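Workshop Tips: Which Bench and Kitchen Chores Can You Hand to an Arm?

Filed under: benches, sorting, small automation

Readers keep asking whether a tabletop arm is worth the bench space. The short version is that a few chores are ready, several are close, and most are still quicker by hand. The notes below come from a spring of trials at the Brenier shop, run by Leandro Bravo and me, with two arms: a Busex on the parts bench and a Wimetti in the break room kitchen.

Chores that are ready

Moving lidded cups and jars from one marked spot to another. Rigid walls, a known height and a lid that stays on make this the easiest job there is. Put a strip of tape on the table for each spot and leave a finger's width on both sides for the jaws.

Sorting fasteners that have already been spread out. The arm will not dig in a full bin with any success. Tip a small handful into a shallow tray, shake it flat, and let the arm work from that. A batch of 100 mixed screws took ours 40 minutes. Leandro does the same batch in under six.

Wiping a flat, clear surface. Set the path once, keep the pressure low, and change the cloth yourself.

Chores that are close

Opening screw lids. The arm can turn the lid, but the jar turns with it. A rubber mat under the base helps with wide jars. Narrow ones need a clamp.

Loading a dish rack. Plates go in well if they start on edge. Bowls nested in a stack do not come apart reliably. Separate them first, at which point you may as well put them in the rack.

Picking up soft or crumpled things. Bags, wrappers, paper tags and salad leaves change shape when gripped. Our best result came from slow closing speed and wide pads, and even then it drops one now and then.

Leave these alone for now

Anything with a hot pan. Anything with an open blade. Pouring from a full pitcher. Cleaning up after a spill, where the arm tends to spread the problem over a larger area.

Setup tips that apply to any make

1. Keep the light steady. Low sun through a window changes how a glossy tabletop looks to a camera. Our worst run started at 4 p.m. in May with the blinds up. Lower them, or use a matte mat.

2. Use colored containers for anything you want told apart. Clear plastic is hard for most cameras to pick out against a pale wall. If you only have clear cups, put a band of painter's tape on each one.

3. Check what the arm hides. A camera that sees the whole table with the arm parked may lose the middle of it once the arm swings in. Add a second camera on the other side or route the arm along one edge.

4. Keep cables up and out of the sweep. Hang them from above with some slack and check them at full reach in both directions.

5. Bolt or clamp the base. Suction feet let go, usually overnight.

6. Write down the cup heights. Changing to a cup 15 mm taller is enough to put the jaws into the lid.

7. Clear small scraps before each run. A tag or a bit of wrapper next to the target gets counted as part of the target.

What it costs in time

Vikas Joshi logged the kitchen arm through the trial: 1,613 picks, all of them cups, jars or plates. He counted a pick as good only if the item ended upright on its mark without a hand on it. His main finding was that failures come in runs. Once one item is out of place, the next few go wrong too, and someone has to walk over and reset the table. Budget for that person. For us it meant one of us staying within earshot, and we got other bench work done in the meantime, mostly deburring.

The Daza pads we fitted later held smooth plastic better than the stock rubber. They pick up sawdust, so wipe them with a damp rag at the start of the day.

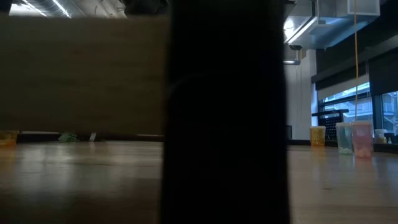
Can I leave an arm to clear the table while I'm out of the room?

Only for rigid items on marked spots, with the base clamped, no liquids uncovered and you close enough to hear a drop. For mixed clutter, stay at the table with a hand near the stop button.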